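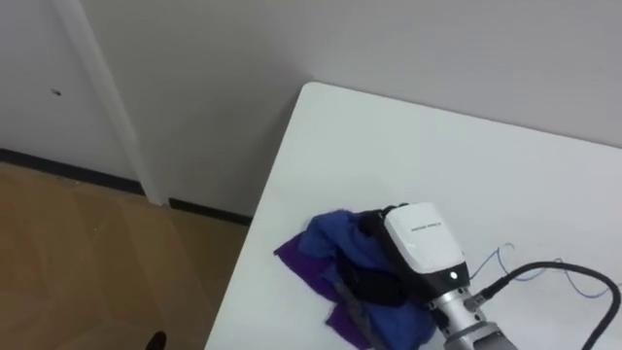 第四讲 手把手教与远程教:以整理布料为例

课程讲义,2019年10月21日
主讲:Hemant Mishra 助教:Jabari Nyaga、Zawadi Mfaume
上课地点:Jornmont 楼 627 室

各位同学好。上一讲我们把坐标系、关节空间和末端位姿都过了一遍,我知道有几位同学课后还在跟旋转矩阵较劲,没关系,这一讲会轻松一些,公式不多,手上的功夫多。请把第三讲的讲义也带在身边,后面讲记录格式的时候会翻回去看两次。

这一讲的题目说起来很朴素:我会做一件事,怎么让机械臂也会做?写程序当然是一条路,给每一步写坐标、写条件、写例外。拧螺丝、搬箱子,这样写问题不大。可是一旦桌上放的是一块揉成一团的布,写程序的人就要开始叹气了。布没有固定的形状,你碰它一下,它就换一个样子,刚才量好的位置马上作废。所以我们换个办法,人先做给它看,或者人借着它的手来做,把过程记下来,再从记录里学。

一、两种教法

1. 拖动示教(手把手)

人直接握住机械臂的腕部或前臂,带着它走一遍。控制器这时处于重力补偿状态,手臂自己托住自己的重量,你推它,它就跟着走。第一次上手的同学常常会用很大的力气,像在推一扇生锈的门,其实用两三根手指的力气就够了,放松一点,跟它跳个慢舞就好。

拖动示教的好处是直观,你能从手上感到阻力:夹爪压到桌面了,布料拉紧了,手上都有数。麻烦也有,人的手和胳膊会进到相机画面里,而真正运行的时候画面里没有人手,学出来的策略就可能被这件事带偏。遇到这种情况,通常的做法是先拖一遍,只记关节轨迹,然后让机械臂自己把轨迹重放一遍,重放时再录图像。这个办法用在刚体上很可靠,用在布料上就要打折扣,因为重放时布的初始形状很难摆得跟原来一模一样。请大家先把这一点记在边上,第三节还要用。

2. 遥操作(远程控制)

人坐在旁边,手里拿着主手、手柄或者空间鼠标,机械臂跟着动。我们课上用的遥操作软件是 Mugo,操作端叫 Skiden,软件的安装说明已经放在课程网页上了,请在实验课之前装好,不要等到进了实验室才开始下载(Jabari 上学期陪着大家等进度条,等得很有感情)。

遥操作时人不在画面里,图像和动作是同一时刻记下来的,放到布料任务里特别合适。代价是手感少了,夹爪压得重不重,主要靠眼睛判断。新手最容易犯的毛病是往下压得太多,总觉得还没碰到,再下去一点,再下去一点,于是力矩保护就启动了。我的建议是先拿一块厚一点的毛巾练,练到自己说得出“现在碰到了”的那个瞬间,再换成薄布。

还有一点要提醒,操作的人看的是哪个视角,要跟模型看的视角尽量一致。如果你坐在桌子侧面,伸着脖子看到了布料背后的一个角,然后很得意地把它夹了起来,相机可是没看见那个角的。模型学的时候就会很困惑:这个人怎么知道那里有东西?所以我会要求大家看着屏幕操作。刚开始会别扭,过一会儿就习惯了。

二、动手之前,先看画面

很多同学一坐下来就想抓,我很理解,机械臂摆在那里,谁不想动一动。但是请先花点时间,看看相机给你的画面里到底有什么。

第一件事,看目标在画面里的位置。相机装在头部时,头稍微转一点,桌上的东西就会跑到角落里去。白桌面上的布堆若是挤在右下角,右边和下边都有一部分出了视野,那么从这一张图像里就没法知道它完整的轮廓。人可以凭经验猜,模型也会猜,只是猜得不一定跟你一样。

第二件事,看桌面本身。白桌面用久了会有短短的深色划痕和小点,人眼一下就略过去了,但如果你的方法里有阈值分割这一步,它们就会冒出来捣乱。大家做第二次作业时用过的那个分割脚本,请先在没有布料的区域跑一遍,看看它会不会把划痕也圈进去。

第三件事,看颜色和褶皱。紫色、宝蓝色、灰色叠在一起,颜色的交界看着像布的边缘,其实很可能只是一道褶,也可能是两块料子拼接的地方。哪里是真正的边,哪里只是折痕,单靠一张图像常常说不准。Tumaini Mollel 同学在讨论区里问过,能不能直接用颜色边界来当抓取点,我的回答是可以拿它当候选,但要再加一个判断,比如那里有没有投在桌面上的影子,轮廓是不是靠着白桌面。靠着桌面的尖角一般比堆在中间的折痕更值得先试。 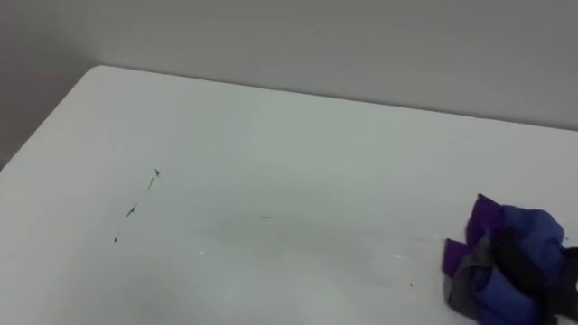 三、一次示教的步骤

下面的步骤请按顺序来做,实验课上 Zawadi 会在旁边陪着大家,有拿不准的地方尽管问她。

步骤一:摆放。把布拎起来,在桌面上方松手,让它自己落下去。请不要把它摆成好抓的样子,我们希望初始形状各不相同,难看一点没有关系,越随意越好。

步骤二:确认急停按钮在手边,同伴知道它在哪里。

步骤三:检查线缆。腕部接出来的线缆要留有余量,让它能拱成一个宽松的弯,手腕转到两端极限都不绷紧。桌面上如果还有细线,顺手理到工作区外面。细线被夹爪一起夹走,是我批改录像时最常看到的意外之一。

步骤四:在 Mugo 里新建一段记录,填好操作人、任务名和布料编号。布料编号写在 Trular 表格的第一列。Trular 是我们登记实验材料的小系统,界面老了一点,但是用得很顺。

步骤五:开始记录,保持不动,默数三下,再移动手臂。这一小段静止的数据后面用来对齐时间戳。

步骤六:接近。先走到布料上方,再往下走。从侧面贴着桌面切过去也可以,只是容易把布推着跑。如果你选择从侧面进,速度要再慢一半。

步骤七:夹持。先张开夹爪,让一根手指落到布的下层,再合拢。只夹到一层还是夹到几层,请在备注里写你的判断,写“不确定”也是有效的备注,我很喜欢看到诚实的备注。

步骤八:提起、移动、放下。放下以后把夹爪完全张开,退到布料上方,再停止记录。

步骤九:马上回看一遍录像,打上“成功”“失败”或“存疑”的标签。不要攒到下课一起打,记忆没有我们以为的那么好。

每段记录的上限是 300 秒,超过会自动截断。如果你做到一半发现时间要不够了,就让它断掉,重新来一段,千万不要在最后几秒里突然加速,模型会把这个慌张的动作也学过去。

四、什么样的示教算好示教

这个问题每年都有人问,每年我的答案都会稍微改一点。今年我想这样讲。

好的示教是连贯的。手在空中犹豫、来回晃,对人来说只是在想事情,对学习算法来说,每一次晃动都是一个要解释的动作。想好了再动,动起来就走完。

好的示教也要有变化。Chalerm Thaweesak 同学去年做课程项目时一个人录了 94 段,每段都干净漂亮,可惜全都从布的同一侧去抓。训练出来的策略在那一侧表现很好,布换个方向落下来,它还是固执地往原来那一侧伸手。后来他又补了 11 段,专门挑那些角落朝外、堆得歪歪扭扭的初始形状,策略才肯换方向。他的报告写得很细致,放在课程网页的“往年项目”里,我推荐大家读第二章。

失败的示教要不要留?我主张留。没夹住、夹住又滑掉,然后重新再来一次,这种带着补救过程的记录非常珍贵。只要标签打对,它们可以告诉模型:出了差错以后该往哪里走。要删掉的是另外一类,比如操作人中途去接电话,或者相机被碰歪了。

关于夹持点,我再多说几句。夹爪贴着布料的时候,从头部相机往下看,手指常常有一部分埋在褶子里,看不见指尖。这时人很容易高估自己夹到的面积。请养成一个习惯,合拢之后先往上提一点点,看布的哪一部分跟着动,再决定要不要继续。这一提也会被记录进去,模型会把它当作任务的一部分来学,我觉得这是件好事,等于把我们的谨慎也一起教给了它。
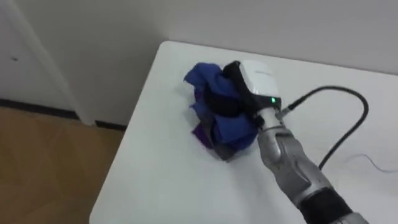

图4-3 夹爪从右侧接触布堆,腕部的黑色线缆在桌面上方拱成弯

五、记录里有什么

打开一段记录,你会看到三组数据:图像、关节状态和夹爪状态。三组数据的频率不一样,图像最慢,关节状态最快,所以对齐是绕不过去的一步。请翻到第三讲讲义的最后一页,那里有插值的写法,照着用就行。

夹爪状态请特别留心。命令值和实际开度是两条曲线,命令说“合到底”,实际开度停在中间,差出来的那一段就是夹住的东西的厚度,再加上一点手指的变形。布很薄,这个差值会很小,有时候跟噪声混在一起。想用它来判断有没有夹住的同学,请先空夹几次,把空夹时的曲线存下来作对照。

六、课后练习

1. 两人一组,每组选一块颜色不止一种的布,用遥操作录制一组把布从桌面一侧移到另一侧的示教。一人操作,一人记备注,中间交换角色。

2. 从自己的记录里挑一段标为“存疑”的,写一小段文字,讲清楚你为什么拿不准,再给同组的同学看,看他会打什么标签。

3. 用拖动示教重放其中一段轨迹,比较重放时布料的最终位置,把差别写下来。差别很大也不扣分。

4. 选做:关掉图像,只用关节状态和夹爪状态,试着判断夹持发生在哪一刻。

作业交到课程网页,文件名用组号开头。七月开过暑期班的同学如果已经做过第一题,可以跟 Zawadi 说一声,换成选做题。

下一讲会讲怎么从这些记录里训练出第一个策略,请提前把自己的数据整理好。627 室这周晚上都开着,想多练练手感的同学可以过来,Jabari 通常坐在靠门的位置,出门前请把机械臂停回初始位姿,布叠好放回架子上。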